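Préparer le budget d'un deuxième poste de collecte : où j'en suis

26 octobre

Je vous avais promis un billet sur l'argent, le voilà ! Depuis que j'ai raconté nos débuts avec les pinces à main, je reçois surtout une question : combien prévoir, et dans quel ordre acheter ? J'ai passé trois soirées dans mon tableur avec Mwende Gachanja, qui tient les comptes de Kisa, notre petit atelier, et je crois que nous tenons enfin un plan qui se défend.

Le point de départ est simple. Nous enregistrons des gestes de rangement et de débarrassage dans de vraies cuisines, avec des pinces tenues à la main, pour entraîner ensuite un bras à deux mains. Pour l'instant nous n'avons qu'un seul jeu de deux pinces. Quand il est en révision, tout s'arrête, et quand Kheri Ogola veut essayer une nouvelle série de gestes, il attend que j'aie fini la mienne. Il nous faut donc un deuxième jeu, et c'est là que les choses deviennent intéressantes (oui, je trouve les devis intéressants, on ne se refait pas).

Premier réflexe : demander le prix des pinces, le multiplier par deux, et se croire arrivé. J'ai fait cette erreur au printemps dernier. La pince ne représente qu'une partie de la dépense. Il y a les patins de rechange, les batteries, les câbles, les cartes mémoire, la mallette, le disque pour archiver, et surtout les heures de Dennis Nyaga, qui trie les enregistrements. Ces heures-là, je les avais carrément oubliées la première fois !

Pour les patins, mon conseil est d'en commander tout de suite. Ce sont eux qui touchent tout : les emballages, la vaisselle, les barquettes, le bord des tables. Chez Vondard, le lot complet est à 90 euros, livraison comprise, et j'en inscris deux au budget. Les batteries montent à 265 euros avec le chargeur double. J'ai longtemps hésité à prendre le chargeur simple, puis j'ai repensé à cette matinée où nous avons regardé clignoter un voyant en buvant du café.
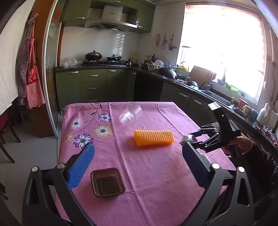 Le poste suivant, c'est le petit matériel à manipuler, et là je me régale. Gobelets, filets en mousse, barquettes, papiers froissés : presque tout vient de nos placards ou du bac de tri, et ça fait d'excellents objets. Un gobelet transparent, par exemple, c'est redoutable pour une caméra. Un papier froissé ne se présente jamais deux fois de la même façon. J'ai quand même gardé 100 euros pour les nappes, les plateaux et les objets qu'on finit toujours par écraser. Encarnación Alcaraz me dit que c'est trop, je lui ai répondu qu'elle n'avait pas encore vu Kheri attraper un pot de yaourt.

Côté lieux, nous préférons toujours les cuisines habitées à un décor monté dans l'atelier. Un plan de travail encombré, une fenêtre en plein soleil, des casseroles qui traînent, tout cela apprend quelque chose au modèle. Comptez un dédommagement pour les gens qui vous ouvrent leur porte, et prévoyez-le dès le début, c'est plus agréable pour tout le monde. Chez nous il passe sur la ligne « déplacements », avec l'essence et les repas.

Reste la grosse question : acheter ou louer ? Mutiso propose une location du jeu de deux pinces à 504 euros par mois, entretien inclus. Sur un mois, c'est très tentant. Sur une année, beaucoup moins, et on n'a plus rien dans les mains à la fin. Chalerm Yensuk, de Drirkstead, m'a suggéré une formule à laquelle je n'avais pas pensé : louer un mois, enregistrer autant que possible, puis décider d'après le nombre d'heures vraiment utilisées. J'adore cette idée. Nous louerons donc en décembre, et l'achat sera inscrit au budget de l'an prochain avec de vrais relevés à l'appui.

Quelques détails que je note aussi pour moi. Demander au fournisseur si les patins d'une génération vont sur la suivante. Vérifier le délai de réparation par écrit. Se faire préciser qui paie le transport aller et retour en cas de panne. Acheter le stockage en double, toujours. Et garder une ligne « imprévus » que l'on ne grignote pas pour s'offrir un plus beau trépied (je me connais).

Mwende veut encore revoir la part du tri, qu'elle trouve sous-estimée, et je pense qu'elle a raison. Je mettrai le tableur en ligne dès qu'elle l'aura relu. Si vous avez déjà loué chez Mutiso ou négocié un lot de patins, racontez-moi ça dans les commentaires, je prends tout !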